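Words for drizzle: an afternoon with Nele Coppens

I got to Nele Coppens' house at a quarter past three, already soaked, and the first thing she did was ask me what I'd call the rain. Drizzle, I said. She looked so let down that I tried again with "spitting," and that got me a towel and a cup of coffee.

Nele has been collecting the old dialect words of Brelmont, where she grew up and where I've lived for long enough to be embarrassed by how few of them I know. She keeps them on paper cards, one word to a card, and when I visited she was at 3,587. Of those, 963 have to do with weather, mud or being cold.

"People think I went looking for those," she said. "I didn't! You sit down with somebody who's eighty and ask about their childhood, and they start with their feet. Wet feet, frozen feet, whose shoes they had to wear."

It started with her uncle, Henk Van Damme, who used a word at a funeral lunch that made half the table laugh and left the other half (her half) completely lost. It means to keep putting on your coat without leaving. She wrote it on the back of the order of service, and she still has it, gravy stain and all.

I asked if she'd studied languages. She snorted. She did payroll at Van den Broek for most of her working life, and she says it was perfect training. "You learn to be fussy about spelling people's names. And you learn that everyone thinks their own case is the normal one. Dialect is just like that. Each street will tell you the next street over says it wrong."
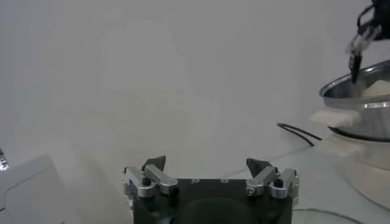 Photo: Milan Visser

So how do you decide who's right? I'd honestly been looking forward to asking her this, and she wouldn't bite. Every version gets a card. If two sisters say the same word differently, that's two cards, and each sister gets her name on hers. Sem Segers, who taught school here and helps her with the spelling, would like one main form for every word, with the others listed underneath. They've been arguing over it since April.

"Sem wants a dictionary," she said. "I want to hear Mrs. So-and-so when I read the card. We're both stubborn, so it's slow."

She does most of her listening in kitchens. She takes a notebook and leaves the recorder at home — people put on their church voice for a recorder, she says — and she never asks for a word straight out. She'll ask what you called the heel of the bread, or what your mother yelled when you left the door open. Then she lets them talk. Sometimes she goes home with nothing, or with a jar of pickled onions.

One of her favorite cards came from Forough Mousavi, who moved here as a young woman and learned the dialect over a shop counter before she ever learned the standard language. She still uses a word for "stingy" that Nele hadn't heard since she was a girl. "She asked me if it was rude," Nele said. "It's terribly rude. She'd been saying it to customers for years, and they loved her for it."

I wondered if it made her sad, all these words with only one or two people left to say them. She took a while over that one and ate a cookie.

"Some days. There's a word for the light under a door when you're supposed to be asleep. The woman who gave it to me has died, and now I say it to my cat. But I say it. And you'll say it now too, won't you?"

I practiced it three times at the table and got it wrong three times. She wrote it out for me on a blank card and made me promise to try it on my kids.

She'd like to stop at 4,000 and have the cards typed up, though Sem says she won't stop. When I left, it was still coming down, very fine, hardly enough for an umbrella. She stood in the doorway and called the right word for it after me, and I had to go back and ask her how to spell it.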